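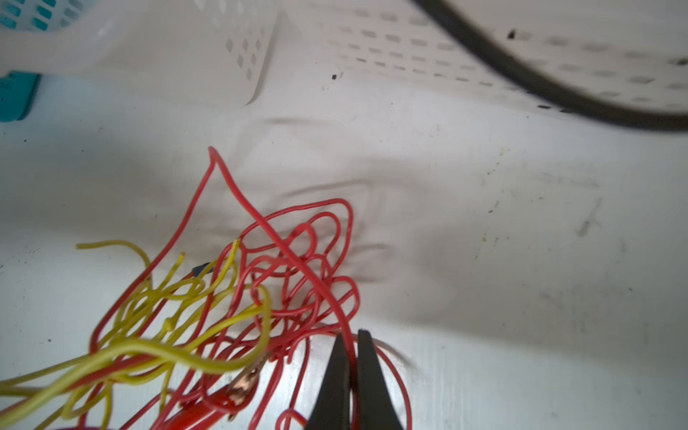 red + yellow pile, wrist cam

Wire sorting by teleop, how do you start the demo?

fuvix_lab
2024-08-10
Task is sort tangled wires into baskets by color. Red in teal, yellow in the middle white one, black in the other. Recorded 100 demos by remote so far. Policy grabs red fine then drags the yellow along with it. Do I untangle first or just pull??

rparedes
Pull. Slow. Pick a free end, not the middle of the knot. And do it the same way every time, your operators are probably all differnt.

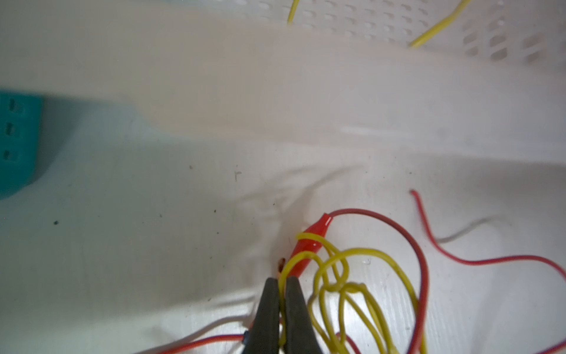
Also the clips. Anything with an alligator clip on it snags, so grab by the clip end and lift straight up before you go sideways.

nusell88
Disagree. Slow pulling teaches it to hover. I had 161 episodes like that, tossed up to 100 of them. Shake it loose, two arms, one holds one pulls.

fuvix_lab
Two arms is twice the lag on my leader setup tho

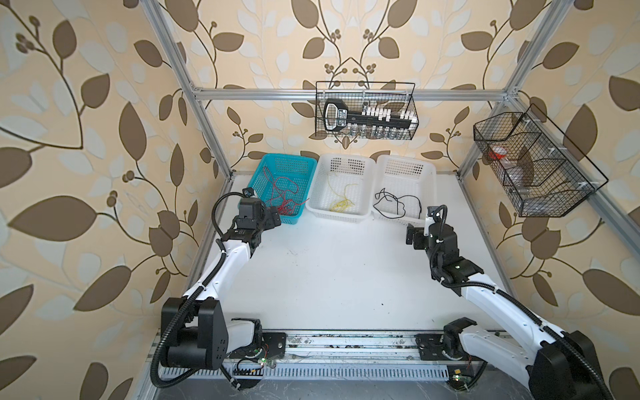
and Iñaki (he does most of the driving) says he loses track of the second gripper. What about hand guiding instead?

rparedes
No, your hands end up in the camera view. Stay remote.

nusell88
hand guiding is fine if you mask it. Anyway start each demo from a different pile shape, thats the bigger problem imo

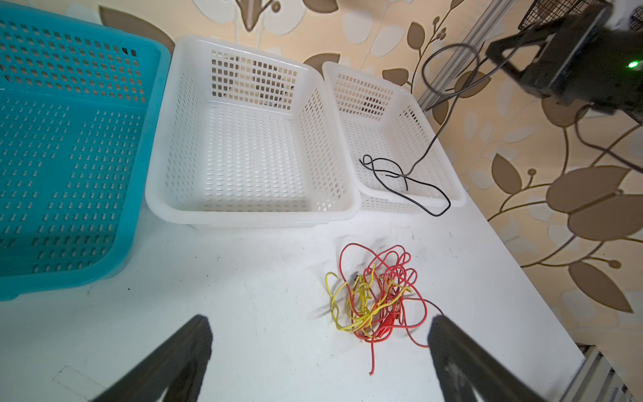 black in its basket, red/yellow still on the table

fuvix_lab
ok trying free ends first, then two arms. will post numbers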